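### 3.2 Oral histories from the Gillies congregation

The richest material in this study comes from the Gillies collection, a set of 73 taped interviews with members of Black churches in and near Sullilbridge. We were thrilled to find that 17 of the speakers talk at length about the joint Passover and Easter meals, an event that earlier work on the town mentions only in passing. Their memories differ on who proposed the meals — several credit the women's auxiliary, others the Flerkitz synagogue — and we have kept those differences in the transcripts.

Transcription followed the Perkari guidelines, with one change. Where a speaker breaks into song or quotes a sermon, we mark the passage and keep its line breaks, so that the rhythm of the preaching can still be heard on the page. It is wonderful to read them this way! 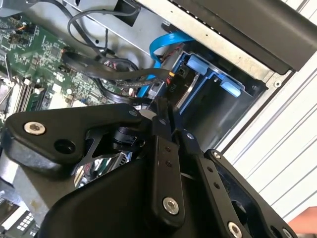
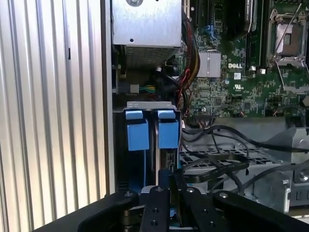 **Figure 2.** Open desktop computer chassis, two views.

The sermons quoted in the interviews return again and again to Exodus, but the speakers use it in strikingly different ways. Older members tend to place themselves in the wilderness, still walking. Younger ones, especially those who joined after the June boycott, speak of Pharaoh by the name of the local bus company. Five speakers tell the same story of a rabbi and a deacon trading verses on the courthouse steps, and each gives the deacon a different last line. We take up these variants in Section 4, where they are read against the church bulletins and the minutes of the synagogue's social action group.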